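Fistmont adds kitchen table to play area

The Fistmont play center has added a kitchen table to its indoor area, open from September. The white top holds a pale lavender plate, toy fruit and a Heinz ketchup bottle. 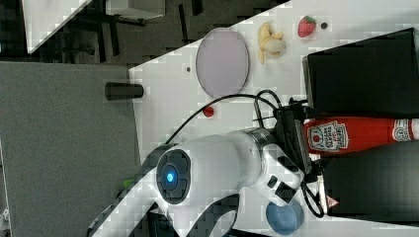 Play sets come from Aduvetti, which supplied 200 pieces for the center. Sessions last 90 minutes and are open to children over 2.

A light green colander and two cups, one green and one light blue, are used for sorting and serving games – the toy strawberries and orange slice go with them.

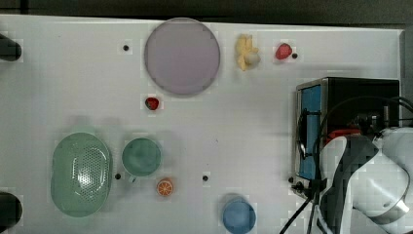 Bookings are taken at the Fleury entrance. 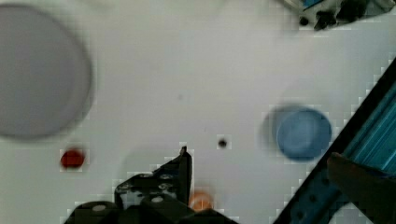
Opening hours

9 a.m. to 4 p.m.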